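Steken two-arm tidy-up kit: can it clear a table yet?

Steken sells its two-arm kit as a first step towards a machine that does chores. I have been trying it through the simulator, Rendico, which comes with it and needs no hardware. The job is a simple one: get four lettered cubes onto a cardboard pad and leave the bottle standing.

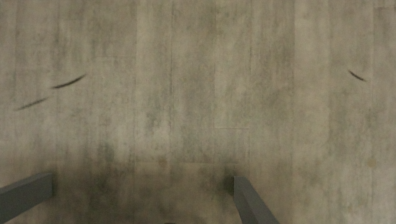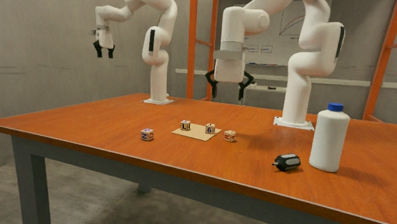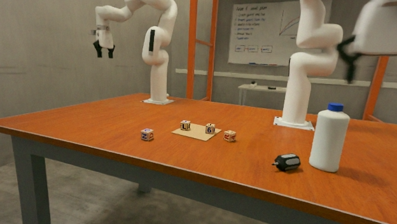 Reading time: 4 minutes

Setup was easy enough. I had the arms moving the same afternoon, and the controls are laid out sensibly. I ran the cube task 200 times in March. A cube lying square to the fingers is no trouble. Turn it a little and the arm hesitates, tries again and often pushes it further off.

Speed is the other problem. A child would finish before the first cube was down - and the child would put the lid on the box as well.

The full kit costs £2,282, or £700 for the software alone. Narnwood's rival package has better help pages but only handles one arm.

For a college or a workshop wanting to learn, the software is fair value. For housework or packing orders, I would wait. Mine still can't be left alone with a bottle.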